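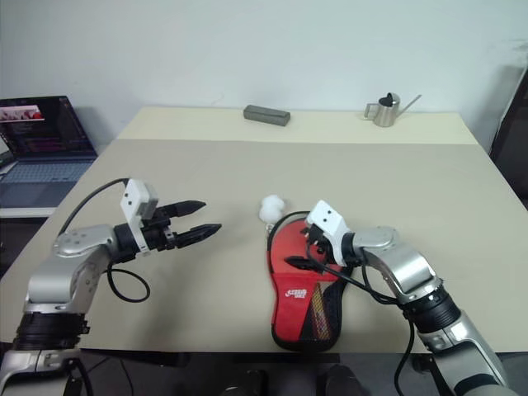 Reading time: 4 min

Blog > Visits > Ginen open day

I went to the open day at Ginen in Zallcombe mainly for one reason: I write the safety rules for the small robot cell in our own workshop, and I wanted to see how other people write theirs. The hall has several stations, and at each one a printed sheet is fixed to the wall outside the door with the rules for that table. I read the sheets before I looked at the robots, which made the queue behind me a bit impatient. At the two-arm table the first rule is "one arm in the work, one arm clear", and I could see it on the table: the right gripper was over a red and black table tennis paddle case, while the left one stayed open over a free part of the tabletop, holding nothing. The second rule is about cables. Both wrists carry a white module with a black cable, and the sheet says that every loop must be checked by eye before the first motion of the day, with the arm moved slowly by hand to its furthest reach.

Our guide was Nesrin Altıntaş, who has worked at Ginen since the company had one room. She told us that the cable rule is older than the table. In an earlier cell a loop caught on a fixture, and after this they wrote the check down and made people sign for it. The signed sheets are kept for 16 months. I asked why 16 and she laughed and said that the folder is full by then.

I also asked about the objects. Ginen keeps a list of approved items for practice work, 107 at the moment, and every item has a line that says who approved it and what was looked at: sharp edges, loose parts, weight, anything that can roll. Soft things and things with mesh or small metal parts get an extra note, as a pointed finger can hook into them. I liked this very much. In our workshop we have only a shelf, and the rule is "use what is on the shelf", but people put new things on the shelf.

The part I found weaker was the rule about the rest of the table. The sheet says "only what is needed for the task". At the far side there was a dark grey box and a small steel watering can, and I asked if they belonged to the task. Nesrin said that items may wait at the back edge if they are on the list and outside the planned reach. This is sensible, but it is not written on the sheet, and a new operator would have to ask. She made a note of it.

After lunch (good soup, not enough chairs) there was a talk by Tatu Nyamweya on how to write rules that people follow. His firm, also called Nyamweya, helps smaller workshops with their risk assessments. He showed us a rule sheet of 1570 words from a former client, Larent, and asked who would read it while standing. Then he showed the version they use now, which fits on one side of paper in large print. The long text still exists – it is the assessment behind the sheet, and the sheet gives its number and revision in the corner.

His other advice I wrote down as I heard it:

- Put the stop procedure first, even if everyone knows it.
- Write who may restart after a stop. A name or a role, never "the team".
- Give each rule a colour only if the colour is explained on the same page.
- Review after every change of gripper, also when the new one is the same model.

Somebody asked him about the cost. He said a proper review of one table, with a visit, starts at 2000 dollars, and that a workshop can do much of it alone if one person gets the hours for it.

I left at four with a copy of the two-arm sheet, which Nesrin kindly let me take. The next open day is planned for November and registration is through the Ginen office in Zallcombe. Closed shoes are required, and long hair must be tied back before you enter the hall.

Filed under: Workshop visits, Robot safety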